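Home Issues Authors Archive Contact

2023-09-26
Flynn Harawira

3. Patterned wallpaper and the sense of room size

3.1 Background

Most of the older advice on wallpaper says the same thing. Small room, small print. Large room, large print. We found it in trade handbooks, in the Matos pattern books, in the leaflets given out at paint counters. Very little of it was ever tested with people standing in a real room. The work that does exist mostly used stripes, which are easy to measure but are not what people buy. Florals outsell stripes in both towns we looked at, and by a wide margin.

So: florals. Two towns, Clundham and Elaswood, both with a lot of narrow prewar row houses. Back bedrooms in these houses are close to identical in plan, which helped a great deal.

3.2 Households and rooms

We wrote to 606 households and 137 agreed to take part. Each was visited once, in March. Rooms were sorted by wall covering into plain paint, small floral, large floral and mixed (one feature wall, the rest plain). Anything with a dado or picture rail was dropped, as were rooms with sloped ceilings. Residents were asked to guess the length and width of the room before we measured it, standing in the doorway and again at the window.

A note on ground color. Earlier writers treat it as a side issue next to the motif. We don't think it is. A pale ground with dark flowers reads very differently from a dark ground with pale ones, even when the drawing is the same, and lumping the two together probably explains some of the mess in the older results. We coded ground and motif seperately.
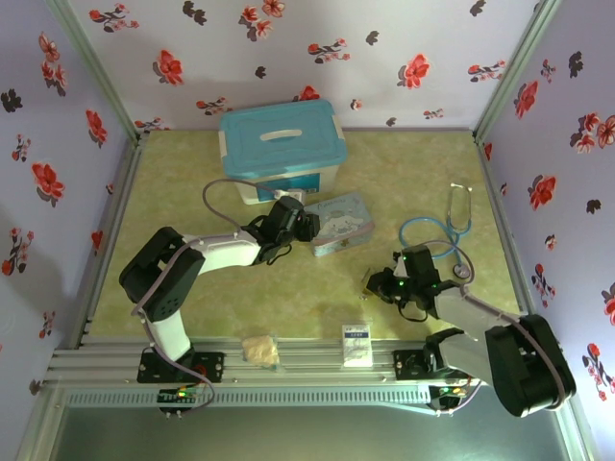 Figure 2. Floral paper on a light lavender ground, with red blossoms and darker flower silhouettes, used on three walls.

3.3 Results

Residents in painted rooms guessed closest to the true size. Small florals, slight overestimate of length, nothing for width. Large florals on all walls gave the strongest effect, rooms judged shorter than they were, and this held in both towns. Mixed rooms were hard to read. The feature wall was nearly always the one behind the bed, so we can't pull the paper apart from the furniture.

Pale grounds softened the large floral effect but did not remove it. Only 32 rooms had a dark ground and 30 of those were in Elaswood, so no comparison between towns is offered for that group.

Doorway guesses were steadier than window guesses. Light, most likely. We did not record the weather and should of.

3.4 Limits

Residents know their own rooms. Many had bought carpet or a wardrobe recently and had the numbers in their heads, and we only began asking this partway through the visits. The Zernurach survey avoided the problem by using visitors instead, though its rooms were all newly papered and mostly unfurnished. A repeat with visitors in lived-in rooms would be worth doing, with ceiling height measured too.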